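Cell Practice Working Group
Minutes of meeting, September 2025
Rurkbridge site, second floor meeting room and by call

Chair: Duygu Yaman
Represented: Ronus (cell build), Barredo (safety assessment), Zustalley (operations and task design), Rurkbridge (host)
Apologies: Zustalley training desk

1. Minutes of the July meeting

Accepted with one correction. Item 5 should read "reduced speed during setup" and not "reduced speed during reset". Ronus asked that the corrected copy replace the one on the shared drive so that both versions are not in circulation.

2. Matters arising

2.1 Stop button placement. Ronus has moved the stop button on all 4 bench cells to the operator's right. Closed.

2.2 Labeling of power supplies. Still open. Rurkbridge has the label stock but not the final text. Carried forward.

2.3 Log format. Barredo has received the logs for the period since the July meeting. See item 3.

3. Review of stop events

Barredo presented the log summary. 432 bimanual sessions were reviewed, of which 19 contained a protective stop. Most stops were raised by the arm-to-arm distance check during handover or during tasks where both grippers work on one object. None involved a person inside the cell.

Zustalley asked whether the distance check could be relaxed for two-gripper tasks. Barredo did not support a general relaxation. The check is set per task file and any change should go through the same review as a new task. Ronus noted that the controller already allows a named exception with a lower speed limit attached, and that this has not been used so far.

Agreed: exceptions may be requested per task, in writing, with the speed limit stated. The default value stays as it is.

4. Draft practice note, section 4: cables on moving arms

Ronus circulated revised text before the meeting. Main points as discussed:

4.1 External cables are to be checked through the full reach of the arm before the first session of the day, with the gripper both open and closed.

4.2 Slack is to be judged at the wrist and at the base separately. The earlier draft gave a single slack value for the whole run, and Barredo considered this unusable on arms with a large elbow joint.

4.3 A cable loop that passes below the mounting rail must not be able to reach the floor panel connectors. Rurkbridge asked for "must not" to be kept. Ronus would have preferred "should not" - the wording was kept as "must not".

4.4 Ties are to be replaced, not retightened.

Section 4 accepted subject to a diagram from Ronus.

5. Draft practice note, section 6: shared-object tasks

Zustalley introduced the section. It covers any task in which both arms act on the same object, including bags, cloth and lidded containers. Clear bags were discussed at length. The distance between grippers at the bag opening is small by design, and the contents can shift the load toward a bottom corner.
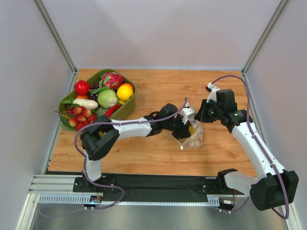 Figure 1. Two-arm bag task, grippers meeting above the bag, produce basket at rear left.

5.1 Only artificial produce is to be used in bag and basket tasks. Real produce leaves residue on fingertips and changes grip force during a run.

5.2 Source containers are to be placed clear of the elbow path of the nearer arm. Barredo wanted a fixed clearance. Zustalley pointed out that basket position is varied on purpose and that a fixed zone would remove much of that variation. Compromise: the task file states a permitted area, and the setup check confirms that the elbow clears it at both ends.

5.3 One arm is to be named as the holding arm in the task file. On a protective stop the holding arm keeps its grip and the other arm is backed off first. Ronus to confirm that the current firmware supports this order.

5.4 Torn or stretched bags are to be discarded at reset. Clear film gives poor depth readings in any case, and Barredo asked that no safety function depend on detecting the bag.

Section 6 accepted except for 5.3, held until Ronus reports.

6. Operator sign-off

The register now holds 179 completed sign-offs. Rurkbridge reported that the form does not separate single-arm from two-arm work. Chair proposed a second box on the same form - no new form. Agreed.

7. Actions

Ronus: cable diagram for section 4; firmware answer on stop order.
Barredo: template for distance check exceptions.
Zustalley: permitted area wording for existing basket tasks.
Rurkbridge: label text; revised sign-off form.
Chair: replace July minutes on shared drive.

8. Any other business

Barredo asked for the log summary to be sent out with the agenda in future. Agreed.

Date of next meeting to be set by email.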